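Waston Table Linens for Dining and Residential Settings

Product range: Waston Series 145
Supplied by Teltbridge Furnishing Services

Overview

The Waston Series 145 is a range of woven polyester tablecloths intended for daily use in residential dining rooms, assisted living facilities, college halls, guest houses and private homes. The cloths are cut and hemmed at the Teltbridge workroom and are available in stock sizes or to measure. All cloths in the series share the same base fabric, the same hem and the same care instructions, so that different sizes and patterns may be laundered and stored together.

The series replaces the earlier Waston Series 24, which was offered in plain colors only. Customers who hold Series 24 cloths may continue to order matching napkins until present stock is exhausted.

Fabric and Construction

The base fabric is a plain-weave spun polyester with a soft, matte face. It has been selected for resistance to fading and for its ability to hold a crease after folding. The fabric carries a stain-release finish on both sides. The finish is applied before printing and does not alter the feel of the cloth.

Hems are double-turned and lock-stitched with matching thread. Corners on square and rectangular cloths are mitered. Round and oval cloths are finished with a narrow overlocked hem, which allows the edge to hang evenly. A woven label showing the size code is sewn into one hem of each cloth.

Printed patterns are one-sided. The reverse shows a lighter version of the pattern and is not intended for display.

Sizes

Stock sizes are as follows. All dimensions are finished dimensions, in inches.

Square: 54 x 54, 72 x 72, 90 x 90
Rectangular: 54 x 96, 60 x 84, 60 x 102, 60 x 120
Round: 70, 90, 108
Oval: 60 x 84, 60 x 102

To determine the correct size, measure the length and width of the tabletop and add twice the desired drop to each dimension. A drop of 8 inches is suitable for everyday dining. A drop of 12 inches or more is customary for formal meals but is not advised where residents use wheelchairs or walking frames at the table.

Cloths made to measure may be ordered in any length up to 145 inches. Widths greater than 90 inches are seamed. The position of the seam will be confirmed with the customer before cutting.

Colors and Patterns

Plain cloths are offered in ivory, white, slate, wine, moss and navy. Printed cloths are offered in three pattern families: narrow stripe, small check and diamond. Multi-colored prints are generally preferred for tables that remain in use between meals, as they show light marks less readily than plain cloths and require less frequent changing.

The diamond family draws on the traditional harlequin layout, in which diamonds of two colors alternate across the full surface of the cloth. Brown with pale pink is a long-established pairing in this type of pattern and is well suited to rooms with dark furniture.

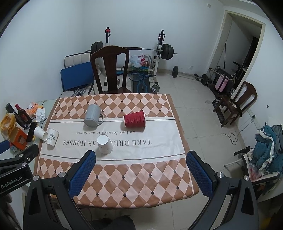
Care and Laundering

Wash before first use. Machine wash at 105 °F with a standard detergent. Where a facility's hygiene policy calls for a higher temperature, the cloths may be washed at up to 160 °F, although repeated washing at this temperature will shorten the life of the stain-release finish.

Do not use chlorine bleach on printed cloths. Do not use fabric softener on any cloth in the series. Softener coats the fibers and reduces the effect of the finish.

Tumble dry on low and remove promptly. Cloths folded while slightly warm will not normally need pressing. If pressing is required, use a cool iron on the reverse side.

Treat grease and candle wax before washing. Allow wax to harden, lift it with a blunt edge, and press the remaining mark between two sheets of plain paper.

Table Pads and Accessories

The Mousavi table pad is recommended beneath all Series 145 cloths on polished surfaces. It consists of a felt layer with a vinyl underside and may be trimmed at home with household scissors. Napkins measure 20 x 20 inches and are sold in packs of 24 in every plain color. Printed napkins are made to order only.

Tablecloth weights and clips are not supplied with the series.

Ordering

Orders for stock sizes are normally dispatched from the Teltbridge workroom within three working days. Cloths made to measure require 20 working days. Additional time should be allowed for orders placed in December.

A fabric swatch card may be requested free of charge. Customers ordering for more than one dining room are advised to request swatches before confirming colors, as shades may appear different under fluorescent and natural light.

Institutional accounts are managed by Gregor Baird. Inquiries concerning made-to-measure work, including seam placement and unusual table shapes, should be addressed to Bautista Zapata in the workroom. Please quote product reference 303 in all correspondence.

Returns

Unwashed stock cloths may be returned in their original packaging within 24 days of delivery. Made-to-measure cloths and printed napkins cannot be returned unless faulty. Minor variation in shade between production lots is not considered a fault. Customers who require an exact match should order the full quantity at one time.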